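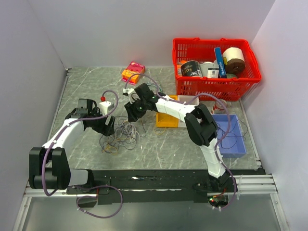 Ticket: house batteries not charging from shore power

Boat: Tomoana, liveaboard, on a slip at Vonmont Marina
Charger: Plarnent shore charger, three outputs
Status: closed by me, see last entry

First entry

Hi again! Me with the old ketch on the end dock. I live aboard full time, so this one is a bit more pressing than my last ticket (the squeaky bilge pump, which you sorted, thank you). Since the cold snap in January my house batteries don't come up to full on shore power. I plug in after dinner, the charger lights up green like it should, the fan runs, and by breakfast the monitor says 66 percent. It used to say 100 and I'd never even look at it.

Things I've tried so far: turned the charger off and on, swapped to the other outlet on the pedestal, and wiggled the shore cord at the boat end (I know, I know). No change. The engine battery is on the same charger and it's fine.

Second entry

Thanks for the quick reply. You asked for voltages, so I got the meter out and lay on my stomach in the lazarette, with a flashlight in my teeth and a sail bag on my back. At the charger's house output I get 14.4. At the batteries, with the charger running, I get 12.9. Even I can see that's a lot to lose on one short run of cable!

You also asked about loads. The fridge is on all the time, plus the cabin heater fan overnight and a couple of reading lights. I turned all of it off from 6 in the evening until bedtime and the monitor hardly moved, so I don't think I'm just using it up as fast as it comes in.

Third entry

Okay, I followed the cable. It goes from the charger through a Juten fuse block, behind the water tank, and then to the battery switch. The fuse block is behind a panel held on with 20 screws, and whoever built this boat used a different size for about every one of them, or it felt that way by the end. I put them in a muffin tin so I'd know where they went back.

The fuse looks fine and tests fine. The stud next to it does not look fine. There's green crust all over the lug, and the nut turned with my fingers. I unplugged shore power and switched off the batteries before touching it, as you told me to. I've got a wire brush but no new lug, so I'm waiting for the chandlery to open.

Question while I'm down here — the cable has gone stiff and a little brown for the first 2 inches. Can I cut that back and crimp on a new end, or do I need to replace the whole run? There's some slack behind the tank.

Fourth entry

Got your answer, went with cutting it back. The copper was black at first, so I kept trimming until it was bright. New lug crimped on, heat shrink over it, stud cleaned up, new nut and lock washer. I'd also like to report that the drip landing on the panel came from a deck fitting right overhead, so that's been pulled and bedded again with fresh sealant.

Charger back on: 14.4 at the charger, 14.3 at the batteries. I did a little dance, which on this boat means bumping your head.

Last entry

Full by morning, with the fridge and the heater fan both running. I felt the new lug while it was charging hard and it stayed cool. We've had rain since and the panel is dry underneath. I'm going to check that nut again when I do the oil, and I've written it inside the locker lid so I don't forget.

Happy for you to close this one. I'll open a separate ticket for the monitor backlight, which flickers, but it did that when I bought her.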